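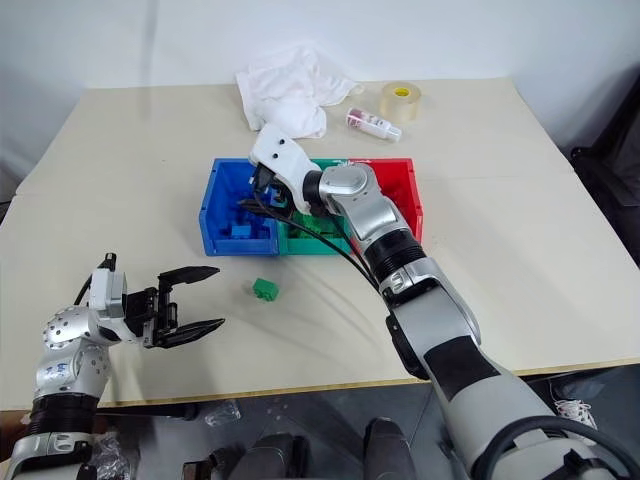
# Sorting bricks at Gellholm

Right, so this folder is my running notes on the brick sorting we do at the Gellholm playroom. I started it because the colours kept ending up in one big muddle by teatime and I wanted somewhere to write down what works (and what really doesn't!).

## What's in here

- `notes.md` – the long version, mostly me grumbling about red
- `bricks.csv` – all 3,773 of them, one row per brick, colour and stud size
- `missing.csv` – 39 that were on the old Heseck list and that I can't find anywhere

## How I sort

Blue goes left, green in the middle, red on the right. I keep that order every time, even when I'm only doing a handful, and it's much quicker once your hands know it. Joined bins are loads better than separate tubs, which wander off across the table as you go.

I tip out 60 bricks at a go. More than that and the little cubes roll under things. Strays in front of the tray get picked up last, after a quick look round the back as well.

Yellow and white don't have a home yet. They live in a Stillosel biscuit tin until I find a bigger tray, so please don't chuck them in with the green!

## Changes

**v2** – added stud sizes, fixed a batch of blues I'd typed in as green (sorry). Kandpal bricks now have their own column, as they grip a bit tighter than the others and I like to know which is which.

Still to do: recount the reds in October, and wash the lot before they go back on the shelf.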